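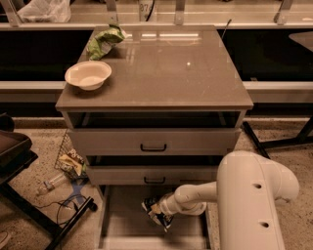 Three weeks ago I started to put my snacks in a drawer. My friend Octavio Cabrera told me that he eats less when he has to open something first, and I wanted to try it too. I chose the lowest drawer, so I must bend down every time. The rule is simple: I take one bag, I pour it into a bowl, and I sit down to eat. The cream bowl with the wide rim is good for this, and it stays on top of the cabinet, at the left side. The green bag should not stay there next to it, all crumpled, but this is my weak point. I close the kitchen at nine in the evening and I still leave the bag out.

The cabinet has black bar handles, which I like very much, and a glossy top, which I like less. Every small speck is visible when the light is on. I wipe it in the morning with a soft cloth and a little vinegar in water.

In April I want to divide the bottom drawer with cardboard, one part for chips, one for nuts and one for tea. My sister says the tea will smell like paprika. Maybe I will give the tea the middle drawer.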